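Home | Entries | Archive | Tags | Contact

March 27, 2025

Long day, writing this fast before the bus. Finally got the re-grasp runs going with the purple cloth. Idea is simple - stop planning the whole fold up front, take one pinch, look with the wrist camera, decide again. Catinca Barbu calls it "peek and pinch" and I guess thats the name now. Twill is nice for this, the diagonal ribs give the tracker something to hold on to.
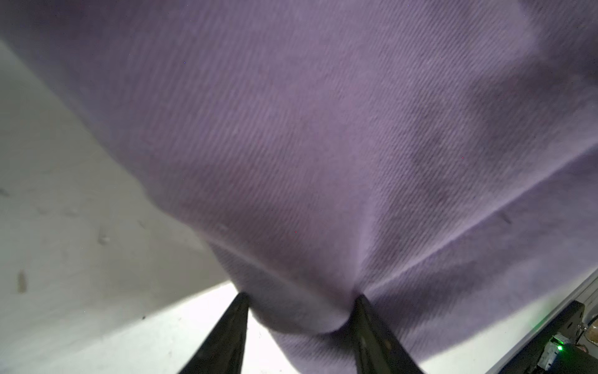 35 wins out of 60 with the old planner, that was the Histel baseline from October. Want to beat it by Friday week. Colin Sugden thinks the gain is all from slower closing and not from looking again, which would be annoying. So need a run with slow closing and no second look. Should have done that first.

Log is at 1,773 grasps now, way too many from the flat start pose. Too few near the edge. Moved the target in by hand for the afternoon batch.

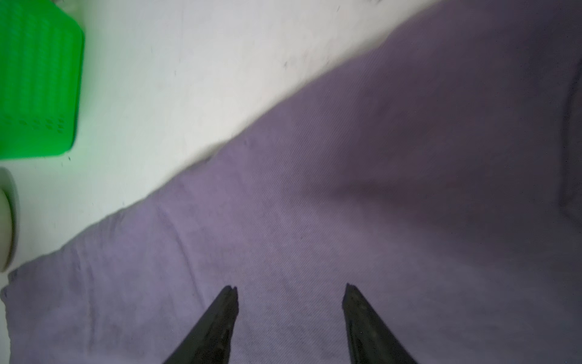 Height over the cloth is still my worst number. Too high and it closes on air, too low and it shoves the fabric along the table. Tried the Lusach depth fix, no idea yet. Will do 100 more tomorow with the offset frozen - no touching it!! - then the control for Colin.

Also email Darska re the spare fingertips. Bus.

We use cookies to improve your visit. Accept | Settings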